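I met the owner of Niltine at her kitchen table, which is also where the business started. She sells cross-stitch kits by mail, 83 designs at last count, and she'd put the kettle on before I got my shoes off.

"I never meant to have a shop!" she told me. "I made one kit for my sister, then her friends wanted one, and by March I had a spreadsheet." (She hates the spreadsheet. We talked about it for a good ten minutes.)

Her first big seller was a heron she calls Gutosus, a word she made up in the bath. It takes 13 colors and, by her math, 4,000 stitches. I asked if beginners ever finish it.

"Some do! Some write me very cross letters. I tell them to do the beak first and then go have a sandwich." 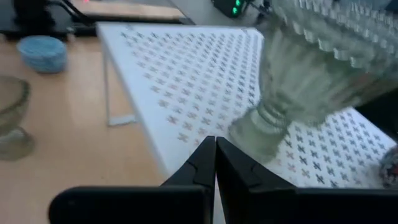 *Row after row of little crosses.*

She's picky about thread and even pickier about charts. Every pattern gets stitched by four testers before she prints it, and she pays them, something I was glad to hear. One of them found a missing leg on the Pirzada goat two days before it went out.

So what's next? She wants to teach a class, maybe in the fall, if she can find a room with decent lamps. I told her I'd sign up. My own stitching looks like a spider fell in the ink, and she asked to see it anyway, so I got it out of my bag and she went quiet and reached for her scissors.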